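Civus Community Help
Topic: Shared offices and meeting rooms
Subject: Cables on the floor next to a movable partition

Posted by Vasilică Surdu

Good afternoon. I am responsible for the day-to-day arrangement of a shared office on the ground floor of the Marinescu building, and I should be grateful for advice from members who look after similar rooms.

The room was formerly one open space. In August we divided it with white partition panels so that the people working at desks on one side would not be disturbed by meetings on the other. The panels have served that purpose well, and the staff have asked that they remain. The difficulty concerns the floor. The sockets are all on the desk side, and the power strip for the nearest desk has come to rest on the concrete close to the foot of a panel. The cables lie about it in loops. Some of them reach towards the leg of the panel, and it is my concern that a leg will one day be set down on one of them, or that a person walking round the end of the panel will catch a foot.

I have the following points on which I should welcome guidance.

First, whether the power strip should be moved to the back of the desk, fixed beneath the desktop, or left on the floor inside some form of box.

Second, whether the partition should be moved away from the desk, and if so by what distance. The room is narrow, and I cannot give up more than 30 centimetres on the meeting side.

Third, whether there is any accepted method for sorting cables where several persons have used the same desk over a period of time and nothing has been labelled. I do not wish to disconnect equipment belonging to a colleague.

The floor is bare concrete and the building owner does not permit drilling into it. Drilling into the desks is permitted with prior approval. I have a budget of 1000 lei for the whole room, which contains seven desks, and I would prefer not to spend all of it on one corner.

Posted by Paula Dobre

Dear Mr Surdu,

I manage rooms for a training centre and have dealt with the same arrangement on two floors. My recommendations follow the order of your points, with one addition at the end.

The power strip should be taken off the floor. Where the building owner allows work on the desks, the most satisfactory solution is a metal or plastic tray fixed to the underside of the desktop, towards the rear edge. The strip is laid in the tray together with any adapters and the spare length of each cable. A single lead then runs from the tray to the wall socket. Please confirm before purchase that the tray is long enough for the strip with its plugs inserted, as plugs with a large body often stand higher or wider than expected. Adapters which become warm in use should be given space and should not be wrapped in cable.

If approval to fix a tray is slow in coming, a clamp-on tray may be used in the meantime. We used a model named Plomavico for one term and had no complaint of it, although the clamps had to be tightened again after the first month. Boxes which stand on the floor are in my view a second choice. They are tidy to look at, but they are kicked, and the cleaners must lift them.

Two views of a desk and partition follow.
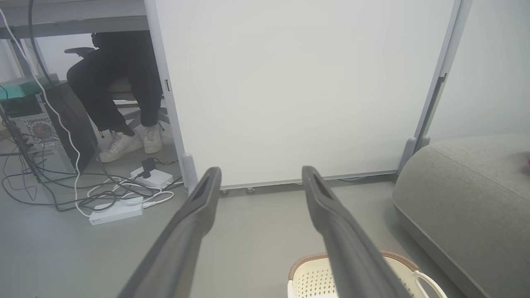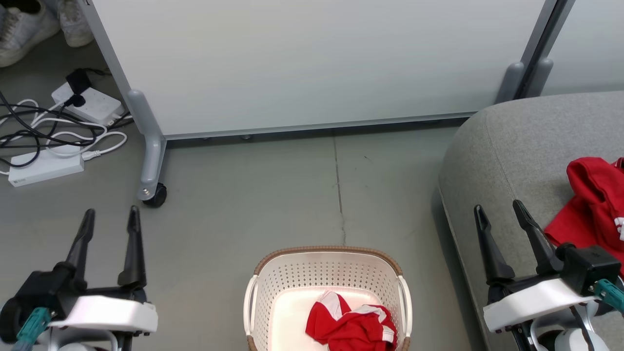

The distance between desk and partition is governed by the feet of the panel more than by the panel itself. A panel of this type takes up very little depth, but its legs stand out from it, and it is the leg that meets the cables. In the second view the leg at the left of the panel ends in a small black caster, and white cables curl across the floor towards its base. A caster will pass over a thin cable without anyone noticing, and repeated passes may damage the covering. I would therefore ask you to measure from the outermost point of the foot and to keep a clear strip of floor between that point and any lead. In our rooms 12 centimetres has proved sufficient, and this would fall well within the space you are able to give up. If the casters on your panels have brakes, they should be applied whenever the panels are not being moved. If they have none, wedges of firm rubber may be obtained cheaply.

Consideration should also be given to the person at the desk. A computer tower beneath the desk, as in the first view, shares its space with the user's feet and with the base of the chair, and any cable which runs down beside the tower and out across the floor may be rolled over by the chair as well as by the partition. We ask that such cables be gathered into a sleeve from the desktop to the tower and secured at both ends. Sufficient slack must be left for the tower to be drawn forward for cleaning.

On the matter of sorting, the procedure we follow is set out below.

Give the users of the desk written notice of the time at which the work will be done. We choose half past four in the afternoon, when most work has been saved.

Ask each user to shut down and to identify his or her own equipment in person.

Switch off the strip and unplug it at the wall before handling the plugs.

Follow each cable by hand from the plug to the equipment. Attach a label at both ends before moving to the next.

Place any cable which leads to nothing in a marked bag and keep it for one month. If it has not been claimed, it may be put into general stock.

Inspect each lead for cuts or flattened places before it is used again. A damaged lead should be withdrawn and should not be repaired with tape.

Reconnect the equipment and ask the user to confirm that everything is working before you leave.

My additional point concerns the record. A sheet should be kept for each desk, stating what is connected and to whom it belongs, and the sheet should be amended when a person changes desk. It takes a few minutes, and you will not have to repeat the exercise in full.

As regards cost, fabric sleeves and hook-and-loop ties are inexpensive and may be bought by the roll. I would suggest that you purchase one tray, complete the most difficult desk, and order the remainder once you are satisfied with the size.

Posted by Hurkora Office Services

We would advise turning the partition round so that the legs are on the other side. We have done this for clients and it is quick.

Posted by Vasilică Surdu

I thank both respondents.

With regard to the suggestion from Hurkora Office Services, the legs of our panels extend on both sides, and turning them would not alter the position.

Mrs Dobre's procedure is most useful and I intend to adopt it. I have written to the building owner to request approval for the trays, and I have asked that the panel be moved by 12 centimetres in the meantime. May I ask one further question: where two desks stand back to back, does your centre provide one tray for the pair, or one for each desk?

Posted by Paula Dobre

One for each desk. We tried a shared tray, and when one of the desks was later moved to another room the whole of the wiring had to be taken out and done again. Each tray should have its own strip, and each strip should be plugged directly into a wall socket. One strip should not be plugged into another. If there are not enough wall sockets for this, the matter should be referred to the building owner's electrician before the trays are fitted.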